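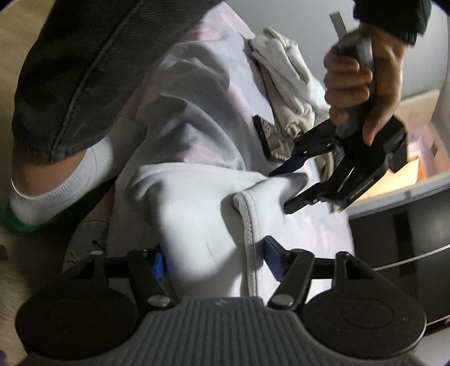 ## A weekend at the pottery wheel in Polden

The clay studio at Polden takes up the back half of an old feed store, two doors from the post office. On the first morning of the February workshop there were eight of us at the wheels, most with no more experience than a school ashtray.

The two-day course is run by Matov, a small pottery that has taught beginners since it moved into the building. The fee covers clay, glaze, firing and lunch on both days. Aprons hang by the door, and you should bring your own towel.

### Day one: centering

Everything starts with centering, and for most people it takes the whole morning. You press a lump of clay onto the wheel, wet your hands and lean in until it stops wobbling. My first three lumps went back in the bucket. The fourth became a short, thick bowl that I was told to keep.

After lunch we moved on to pulling walls. The instructor worked on a cylinder next to us and cut it in half with a wire to show how even the sides should be. Mine was thin at the top and heavy at the foot – a common fault, apparently.

### Day two: trimming and glaze

The bowls had firmed up overnight under plastic. We turned them over, fixed them to the wheel with small coils of clay and trimmed the feet. Trimming is slow, quiet work, and I liked it more than throwing.

Glazing is done on test pieces fired earlier, so everyone gets to try dipping and pouring. There are 20 glazes on the shelf. The house favorite is Roussel, a gray-green that breaks to brown on the rims.

### Getting there

Finished pots are ready four weeks later and can be picked up or mailed. The studio also sells Gristar stoneware clay by the bag if you want to carry on at home. Parking is behind the building – use the side gate, as the front lot belongs to the bakery.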